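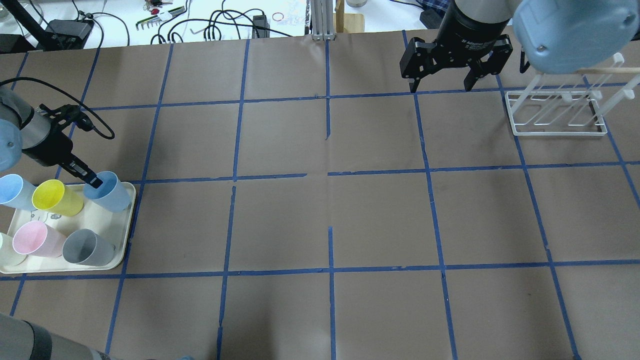 17th October
By the Kullden bench blog

I had every intention of writing about something else this time, but the tape has eaten my week, so the tape is what you're getting. Our two-arm cell at Kullden moves cups from a tray to a dish rack, and all of it depends on a grid of blue painter's tape stuck down on brown paper. We read cup positions off that grid when we set up a run, so if a line wanders, our notes wander with it!

I did a slow pass over the paper looking for trouble and found plenty. Bits of line have gone missing altogether, with just a crease left to tell you where they used to go, and in one spot a little flap has come loose and stands up, just waiting for a fingertip to snag it.

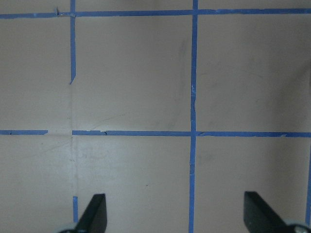 Kullden, October

My rule (borrowed from the folks at Sollbridge, who run a very similar cell) is to check the tape every 12 runs and to put down fresh paper after 600. I'm bad at the first half of that rule. Patching goes quickly enough: peel back to sound tape, lay the new piece against a steel ruler, rub it down with a thumbnail. Give it 30 minutes before you let anything touch it.

While I'm in there I go over the arm bases too, and I follow the cable all the way up with my hand, feeling for anywhere it pulls tight.
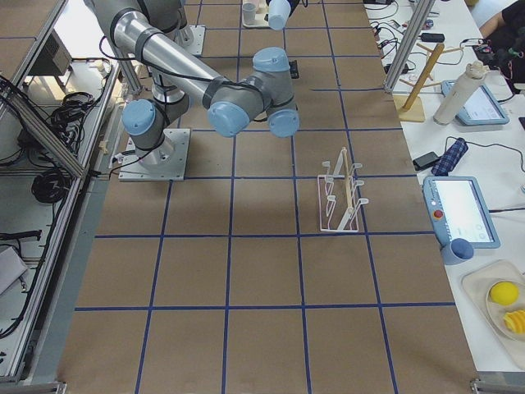
I used to skip that part, and then one afternoon at our old place in Schouten I spent 2 hours chasing a gripper fault that was just a plug backed halfway out. So now I do it every time, grumbling a bit, with my coffee parked well away from everything.

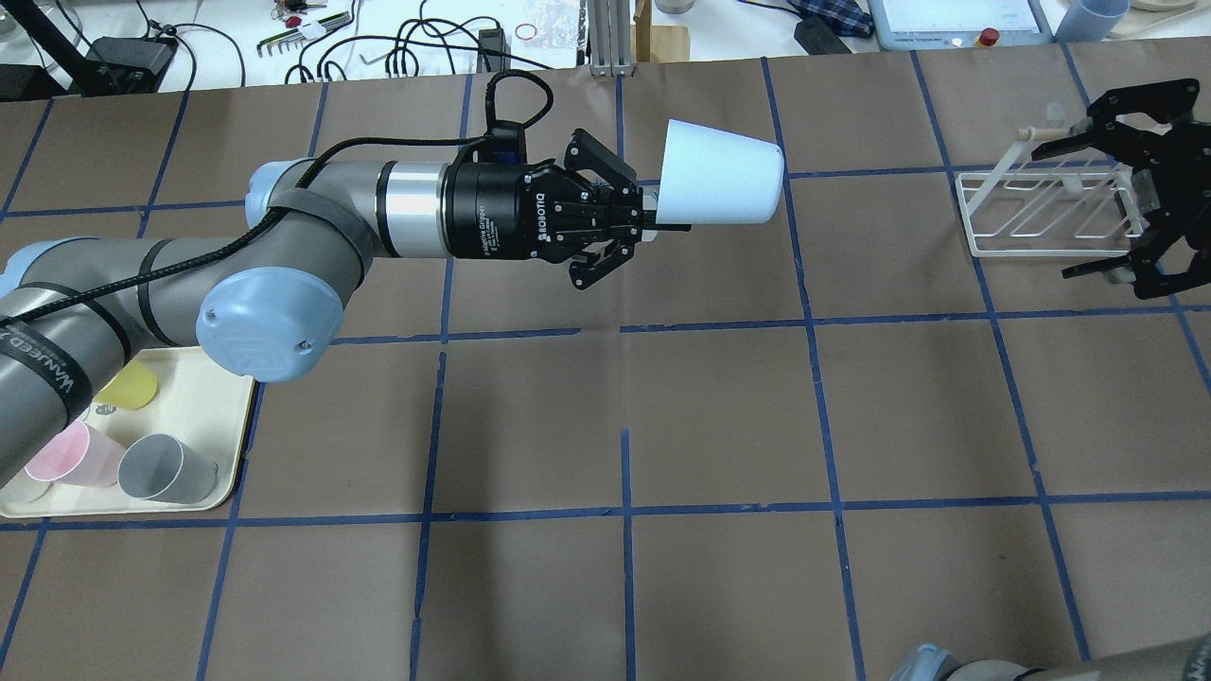 Straps are my other small obsession. I like them snug enough to hold the cable and loose enough that I can still slide it a little with one finger. The stretch to think about is the last one, where the cable makes its small arch above the wrist before it plugs in. I leave that arch alone on purpose, and I'd tell anyone starting out to do the same, even if it looks untidy next to the rest.

The new roll of paper from Flevon should get here in December, and I'll have to lay the whole grid again from scratch. I'm rather looking forward to it, creases and all. Until then it's patches, and if you've found a blue tape that holds its edge on paper, do please write and tell me which one.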